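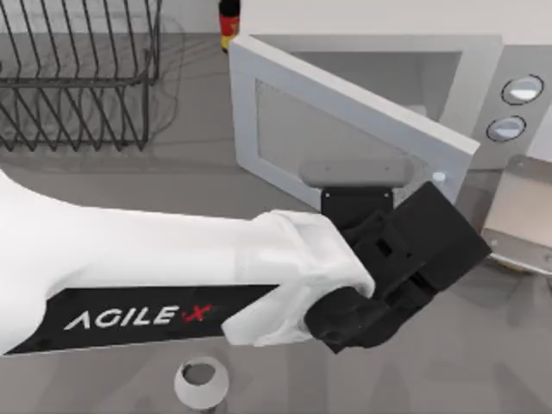 The Kitchen in the Cupboard
A season with Votorwood, the practice kitchen for people who teach robots to do chores

My grandmother kept a microwave for nineteen years without ever learning what the second knob did, and I thought of her often this summer while I sat at my dining table trying to get a robot arm to open one. The microwave was not real. Neither was the arm, or the counter, or the dish rack standing off to the left where I kept forgetting it was there. All of it came to me as a subscription from a small company called Remar, which sells a simulated kitchen by the name of Votorwood, and I have spent more evenings in it than I would care to admit to my family.

If you have never used this sort of thing, the idea is easy enough to take in. Real arms are expensive, they need floor space, and they have no sense at all about crockery. So you rent a kitchen that lives in your computer, pick an arm from the menu, and let your program practice on the appliances all night. The kit I was sent had a two-armed setup, with the AgileX lettering on the black band along the arm just as you would expect, and a chunky black gripper at the end that looks as if it could crack a walnut. I mostly worked with one arm at a time. Two was more than I could keep in my head.

Votorwood opens with a choice of 20 starter tasks, and the microwave door is the one everybody at Remar told me to begin with. I can see why. A door is a humble thing, but it swings, and the handle moves along a curve while your gripper would much prefer to go in a straight line. My first program simply took hold and pulled, and the door came a hand's width and then jerked out of the fingers. The approach that finally worked for me was gentler: one flat finger plate set against the bottom edge of the handle, a light push, and the wrist turning along with the door as it went. You can follow it from as close in as you like, and I found myself leaning toward the screen every time, as though that would help.

What I liked best is how much trouble Remar has taken over the ordinary things. The steel tray has a proper raised rim. The wire rack throws soft shadows on the counter, and the two silver knobs on the microwave have a nice pale shine to them. More to the point, there is clutter - a bottle in the back, a little white cup down near the elbow of your path - and you can ask for it to be shuffled between runs, so that your program never gets too comfortable. I set mine to shuffle and left it going for 200 attempts while I made supper and watched an old movie. When I came back there was a tidy report waiting, with every failure saved so I could replay it. I replayed a good many. It is a strangely soothing way to spend an hour, watching somebody else be clumsy in a kitchen, even when the somebody is your own code.

There are things to grumble about. The manual was plainly written by people who already knew the answers, and the chapter on contact settings sent me off to bed with a headache. Liquids are not included at all, so the cup stays a cup and nothing will ever be poured from it. The starter plan is 651 dollars a year, and a second kitchen layout, called Pirihi, costs extra. I tried it for a week and thought the drawers were stiff, though a patient person could probably loosen them in the settings.

The obvious rival is Nullow, which is cheaper and comes with almost 700 objects against a much smaller shelf here. I used it all last November and I have no quarrel with it. But its doors always felt to me like pictures of doors, with very little weight in the hinge, and the habits my program picked up there had to be unlearned later. If you mainly want to pick things up and put them down, Nullow will do you very well and leave some money in your pocket. If you care about hinges, handles and knobs, I would pay the difference.

Remar says a version with a refrigerator is on the way, and I have already put my name on the list. In the meantime I am on task six, which is closing the microwave again, and I am finding it a good deal harder than opening it was.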